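Compact two-knob microwave, mechanical controls: review after four months

Nicanor Manríquez
August 21, 2023

The Wivance is a small white countertop microwave with mechanical controls and no clock. I bought it in April for the upper level of a shared office, where the only free surface was a square table next to the railing. These notes cover fit, controls, heating and cleaning.

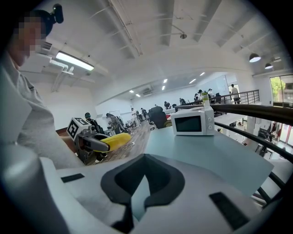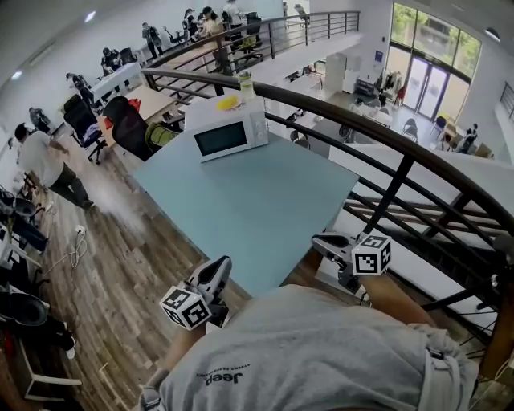
The white microwave on its light blue table, by the railing.

Reading time: 4 min

Size and placement

The unit is narrow enough that the table remains usable as a table. With the microwave set toward the far side, there is room in front for a dinner plate, a cutting board or a lunch bag. That was the main requirement. The previous oven, a Breltard, took up most of a similar surface and had to be pulled forward each time the plug needed attention.

Leave the rear vent clear. The manual asks for a gap on both sides as well, and a table by an open railing gives that without any planning. Against a wall I would measure first. The feet are hard plastic and slide on a smooth top when the door is opened quickly. I put a thin silicone pad under each front foot, and the oven has stayed where it is.

The top is flat, and people will put things on it. A small bottle or a piece of fruit does no harm to the casing, but the top panel gets warm after repeated cycles. I would keep chocolate and anything with a soft wrapper off it. The manual gives no load limit for the top panel.

Controls

Power is the upper knob, time is the lower. Both are white and turn with a firm, even resistance. The power knob has detents; the timer does not. Short times are therefore hard to set. Below two minutes the scale is compressed, and the printed marks are too far apart to be of much use. The manual recommends turning past the mark and coming back to it. This works, though the error is still large enough to matter with butter.

There is no start button. Closing the door with time on the dial starts the cycle. If food is taken out early and the dial is left where it is, the oven will run empty the next time somebody shuts the door. Sarahí Carrillo put a label on our previous oven about this, and the same label has been moved to the new one.

The bell is a single mechanical strike. It can be heard from the lower level with the doors closed and does not repeat.

Heating

I used one mug, one bowl and tap water for the comparison. A full mug at the highest setting reached drinking temperature in 2 minutes. The same mug in the Meléndez oven at home takes slightly less. A bowl of refrigerated rice heated evenly apart from a cool area at the center, which stirring fixed. Defrost is slow and should be treated as slow. Half a loaf of sliced bread came out usable, with the outer slices dry at the corners.

The turntable is small. A standard dinner plate fits with little clearance, and square containers catch the side wall and stop the rotation. When this happens the motor clicks. Rutilio Ochoa's glass lunch box does it every time, so he heats it at an angle with the lid off.

Door and interior

The dark window makes it difficult to judge the food through the door. The interior lamp is weak and sits on the far side from the controls. The door opens by pulling, with no release button, and the latch has loosened a little since April without affecting operation.

Cleaning is simple. The cavity is painted, with rounded rear corners, and a damp cloth reaches all of it. The roller ring lifts out. The seam under the door window collects crumbs and needs a toothpick. The outside marks easily around the knobs and wipes clean with dish soap. I tried a Stiditz cleaning pad once and it dulled the finish beside the lower knob, so use a soft cloth there.

Power cord

Short. It exits at the rear left and reaches a floor outlet only if the table stands close to it. Ours needed to be moved by the width of one chair.

Rating

Fit: good
Controls: fair, poor for times under two minutes
Heating: good for drinks and leftovers, fair for defrosting
Noise: fair
Cleaning: good

I would buy it again for a small table and shared use. For cooking from frozen, get a larger oven with a digital timer.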